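Copy Editor (part time), Skellus Magazine

Location: Nillbridge office or remote
Hours: 20 per week
Pay: $2,000 per month
Reports to: Idrisa Shirima, managing editor
Apply by: Thu 1 February

Skellus is a general interest magazine for people who like to read about how ordinary things are made, stored, repaired and used. Recent issues had articles on road salt, library bindings, school kitchens and the history of the paper envelope. We have published 54 issues so far and have nearly 3,000 subscribers, most of them by mail.

We are hiring one copy editor. Our current copy editor is moving to the features desk and will stay on through the handover, so you will have someone to ask while you learn our house style.

What you will do

Most of the job is editing text that has already been accepted. Articles come to you after the features editor has finished with them. You correct spelling, grammar and punctuation, check names and figures against the writer's notes, and send questions back to the writer. You also write headlines, captions and the short summaries on the contents page.

Feature articles can be long, but the back section is made up of pieces of 600 words or less, and these take up more time than you might expect. Many are sent in by readers who have not written for print before. We want them edited lightly. If a sentence is clear and a little odd, leave it alone.

You will read page proofs twice for each issue, once on screen and once on paper. If you work remotely, we mail you the paper set and pay for the return postage.
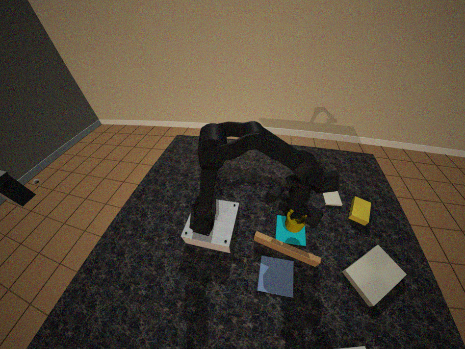

Computer rendering: a black arm over a yellow cylinder on a cyan tile.

You do not need to know page layout software. Our designer makes all changes to the pages from your marked proofs. You will use a shared calendar and an ordinary word processor with change tracking turned on.

What we are looking for

- Two years or more of paid editing work, at a magazine, newspaper, book publisher or similar
- A good command of American English spelling and usage
- Experience checking facts, including weights, measures and dates
- The ability to write a polite question to a writer and follow up when it is not answered
- Comfort with a fixed print schedule

A degree is not required. Knowledge of a trade or craft is useful, whatever it is. So is experience with indexes, as we plan to print one for the back issues.

Hours and schedule

The 20 hours are an average. The week before we go to press is heavier, and you should expect up to 30 hours then. The week after is light. Outside press week you can set your own hours as long as you answer messages by the end of the next working day.

We do not publish an issue in July. The office is closed for two weeks that month and you will be paid as usual.

Pay and benefits

Pay is $2,000 per month before taxes, reviewed once a year. You will have paid time off in proportion to your hours, paid sick days and a subscription to the magazine. We do not offer health insurance for part-time positions at present. Remote staff receive a laptop on loan.

How to apply

Send a resume and a short letter to Idrisa Shirima at the Nillbridge office, by mail or through the contact form on this site. Tell us in the letter what kind of editing you do now and when you could start. Please do not send clips or references yet.

If we would like to take things further, we will send you a paid editing test. It takes two hours and uses an article that has already been printed. Interviews are held by phone or in person - whichever you prefer - and last 45 minutes.

Everyone who applies will get a reply, including people we do not interview. Questions about the job can go to Idrisa at any point before the closing date.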